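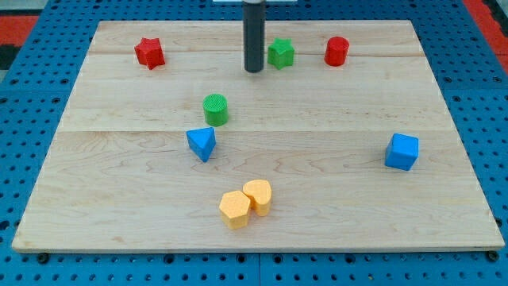 Eight blocks on the maple board, with the tip of the arm over the far plank.

Home Essays Methods Archive About

The Case for Reporting Where the Blocks Started

By Ifigeneia Zacharopoulos
March 2018 - 5 min read

Block pushing is a small problem, and that is its main attraction. The objects are rigid, the surface is flat, and the tool is a rod. A policy that takes a camera image and an instruction such as "push the red star next to the blue cube" can be trained and tested on one bench. I have no complaint about the task. My complaint is with the single number that usually comes out of it.

A success rate over 2,000 trials sounds solid. It is a mean over starting layouts, and the layouts are almost never published. If they came from a person tossing the blocks back between trials, they follow that person's habits. If they came from the end state of the previous trial, they follow the policy's habits, and this second case is worse. A policy that tends to leave blocks in the open middle of the board will keep handing itself easy starts. One that drives them into corners will be punished for the same mistake many times over. In both cases the trials are not independent, and the usual error bar is too narrow.

Contact between blocks is where this matters most. A yellow hexagon touching a yellow heart is a different problem from the same two blocks a hand's width apart. The rod cannot enter between them. A push on one moves the other, and the motion depends on friction at the contact faces, which no camera sees. An instruction to separate such a pair and an instruction to move a lone cube across bare wood should not be averaged without comment.

Theophilus Ackah and I went back through our logs from the Tedton runs last October with this in mind. We sorted the starts into 4 groups by the distance from the target block to its nearest neighbor, and scored each group alone. The ranking of the two policies we had been comparing, Irkasix and Bezerra, changed. Irkasix had the better overall mean. Bezerra was better in the group where the target began in contact with another block, and worse in the other three. We had been ready to drop Bezerra on the strength of the mean.

The result is one lab's, on one board, and I would not lean on it to say anything general about either method. It does show that the mean hid a difference we cared about.

There is a fair objection. Grouping the starts costs statistical power, and the contact group is always the smallest. Theo's view is that a noisy estimate in a small group invites stories. I agree with him about the risk, and I would still print the number with its interval. The alternative is to let the large groups decide.

Color and shape need the same care. When stars and cylinders each come in both red and green, an instruction that names only "the star" is ambiguous, and one that names only "the red block" is too. Some test sets drop these instructions, some keep them and accept either block. Both are defensible. They give different scores, and a paper should say which rule it used.

What I would ask for is cheap: the start poses as a plain file, the reset procedure in a sentence or two, and the score by group beside the mean. The Skornau benchmark already stores poses at reset, so for anyone using it the first item is an export.

5 comments 5 shares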